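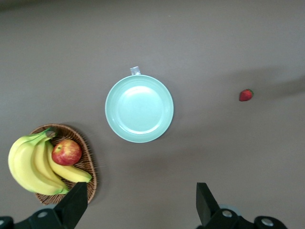
Slide 1. Fruit basket, side plate, one strawberry.

Talks > Home and Table > Speaker notes
Search talks and handouts
4 min read

Leave slide 1 up while people sit down. Don't introduce it. Ask who has a fruit bowl at home, then ask who ate something out of it yesterday. Wait for the hands to drop.

My problem with the fruit basket. Every home advice column says the same thing: put fruit where people can see it and they'll eat it. I believed that for years. I had a wicker basket on the counter and what I mostly did was throw out brown bananas.

Point at the bananas. A big bunch like that fills one whole side of the basket. Anything small underneath gets forgotten, and wicker is miserable to clean once something soft has leaked into the weave. Mine went out with the trash in November.

The Romside handout (pass copies down the rows) claims households with a fruit basket "waste less." I wrote and asked how they knew. They'd sent out 3,000 forms and got 496 back, and the people who filled them in were the ones who had ordered the basket. Pause here. Somebody usually laughs.

Aiguo Cai disagrees with me on this and he may be in the room. His view is that the basket is fine and the plate does the work: take the fruit out, set it on a plate, and it becomes a snack. OK. Look at the plate. Nice color, that pale aqua, shiny, nothing on it. The strawberry is over on the bare tabletop. I'd like to see a week of somebody's real kitchen before I sign up for the plate theory.

Be fair to him though. Plain plate, low rim, easy to wipe. If I had to keep one thing from this slide it would be the plate.

Skip the Erklow story if we started late.

What I do now, and I'm not selling it: buy fewer bananas. Strawberries go in the fridge, unwashed, near the front. I kept a list on the door for 51 days and threw out 2 pieces of fruit. One kitchen, one person counting, so don't let anyone quote it as proof.

Questions. Someone will ask about banana hooks. I have no opinion on banana hooks.

Handouts back in the box by the door, please, Fadier wants the spares.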